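Vilum Open Day: two-arm chess table recordings

README for the dataset folder

What is in this folder

These are the recordings from the open day at our workshop in Rustencombe. Visitors came in, picked a task card, and watched (or helped run) a pair of robot arms setting up a small chess set. We kept the recordings, cleaned up the folder names, and are sharing them so that people who visited can find their session and so that anybody working on two-arm handling has a little more real data to play with. Chess pieces are a lovely thing to practice on! They are small, they tip over, and everyone who walks up to the table already knows where they are supposed to go.

The folder is called Vilum, after the name we gave the table. The control software is our own and is called Ugwu. You don't need it to read the files.

Tasks on the cards

Fill the board: the right arm takes white pieces out of the metal tin and stands them on the magnetic chessboard.

Clear the board: the same thing backward, pieces into the tin.

Pass across: a piece starts in the pink tray on the left and has to end up on the board, with both arms taking part.

Free play: whatever the visitor asked for. Some of these are very short and a few are wonderful. Someone wanted a pawn moved one square forward and then back again, over and over, and the whole group stood there cheering for it.

How the sessions ran

Each visitor group had 9 tries at one card. One of our people sat at the controls for the first 2 so that everyone could see how the task was meant to go, and the visitors took over after that. If a piece fell, we left it where it was and let the group decide what to do about it. Those tries are kept and marked "dropped" in the notes column. Please don't throw them out without looking, there are some terrific recoveries in there, especially in Pass across.

We did not reset the board to exactly the same angle between tries. The tin and the tray also wander over the day. If your method needs fixed positions, this is not the right set for you, and you may want the bench recordings we made at Fotavdale, where everything was taped down.

File layout

sessions/ one folder per visitor group
sessions/*/video/ the fixed view of the whole table, plus one view from each gripper
sessions/*/joints.csv joint positions for both arms, left arm first
sessions/*/notes.csv card name, try number, result, free comments
cards/ the task cards as we printed them

Result is one of 4 words: done, partly, dropped, stopped. "Stopped" means somebody pressed the stop button, for any reason at all, including a small child who wanted to see what it did (it works very well).

Known problems

The clock on the left gripper camera runs a little behind the others. Line the videos up on the joint data, not on the file times.

In the earliest sessions the gripper values for the right arm are stored upside down, so open reads as closed. There is a column called flip in notes.csv that tells you which ones.

White pieces against a white wall are hard to find from some angles. We like the clean look of the enclosure, but we will try a gray panel next time and see if it helps.

Sound was not recorded, and the fixed view is pointed at the table only.

Use and sharing

You are free to use the recordings for teaching, research, or just for fun. If you publish something, please mention the Vilum open day at Rustencombe and tell us, we would really love to see it. If you find a broken file, send the session folder name and the try number and we will look at it.

Next visit

We are opening the doors again in April with the same two arms and, if the new fingers are ready, a full set of pieces in both colors going in and out of the tin. New recordings will go in a separate folder so that the numbering here stays as it is. School groups are very welcome, and so is anyone who came last time and wants another go at Pass across.

The table with Fill the board under way, right gripper over the middle of the board:

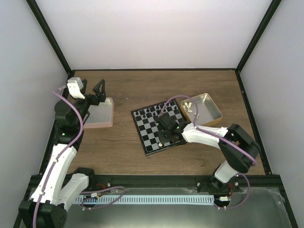 Last changed: 2019-02-07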